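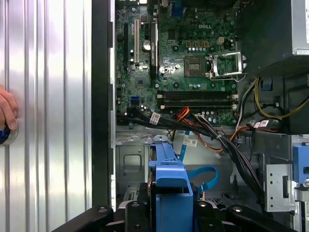

Two weeks with the Stiltley gripper and a wrist camera

I've been taking old desktops apart with robot arms since April, and most of that time has gone into the grippers. Last month I swapped the Flurnach I started with for a Stiltley. A few people asked how the two compare, so these are my notes.

The job is the same as before. A Dell tower lies on its side with the panel off, and the arms have to take out the parts worth keeping. CPU, hard drive, memory. The CPU goes on a printed fixture plate next to the case. The drive comes out in its blue plastic carrier. It's slow work for a robot and quick work for a person, and I knew that going in.

The Flurnach was a good gripper for boxes. It opened wide, it closed hard, and I could set the force in steps. Inside a computer case it was too fat. The housing hit the power supply before the fingers got down to the board, and I spent a lot of evenings planning paths around one corner of sheet metal. I also broke two drive latches with it.

The Stiltley opens to 80 mm, a bit less than the Flurnach. The fingers are angular and narrow toward the tip, so they get into places the old ones couldn't. It grips the drive carrier by the blue bracket and stays there. I ran 16 pulls with each gripper on the same drive. The Flurnach got nine. The Stiltley got 14, and one of its two misses was my fault, because I had taught the start point too high.

It costs more. With the mounting plate and the cable I paid close to what I paid for my first used arm, and I'm not going to pretend that was a sensible purchase.

The camera

The other change is the small camera at the wrist. Until now I had only the fixed one beside the table, and with that I was always guessing at depth. I could see that the fingers were over the drive bay. I couldn't see whether they were lined up with the latch or next to it. 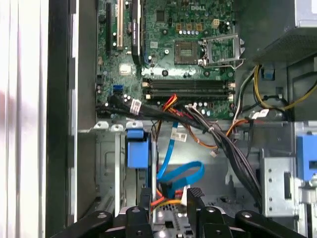
With the wrist view I can line up on something small, like the edge of a memory slot or the lever on the CPU socket, and move in from there. Both fingertips stay in view the whole time at the bottom of the picture, so I always know where they are compared to the part. I didn't expect to like that as much as I do.

There are problems. Bare metal throws a lot of light back, and the exposure hunts when the arm tilts. I locked the exposure and that fixed most of it. Focus is the bigger one. Mine is fixed, and when the fingers are right down at the board the labels on the cables go soft. Shaohua Lei, who has the same camera on his bench, moved his mount back and says it helped. I haven't tried that yet – it means printing a new bracket.

I still need the fixed camera. The wrist view tells me nothing about what the rest of the arm is doing, and there's a fair amount of arm and hose over that table. I run both windows next to each other. 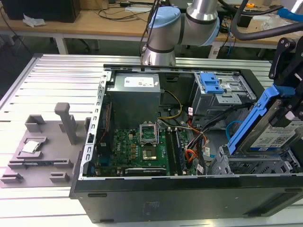

Hard drive and blue carrier in the gripper, CPU on the fixture plate at left.

Controller

I moved to the Prallton controller at the same time, which was a mistake, as it's hard to know what fixed what. The nice part is that the gripper and the arm share one clock now. Before, the close command would sometimes land late and the arm would already be lifting. In 68 logged moves on Sunday I didn't see it once.

The menus are bad. Saving a point takes four screens, and the back button throws away what you typed. Angelica Estrella wrote a short script that loads points from a text file, and I use that for everything now. 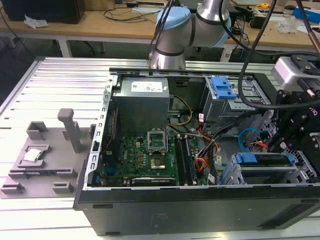

Side camera view, gripper over the drive area.

What I'm keeping

The Stiltley stays on. The Flurnach goes back to the box job, where it was fine. The wrist camera stays too, once I've done the new bracket.

Cables are still the weak spot. The black bundle along the edge of the board and the loop of blue SATA cable both get in the way of the fingers, and neither gripper is any good at moving them aside. I'm going to try softer tips next. If you've used silicone ones on thin cable, leave a comment and tell me which thickness you bought.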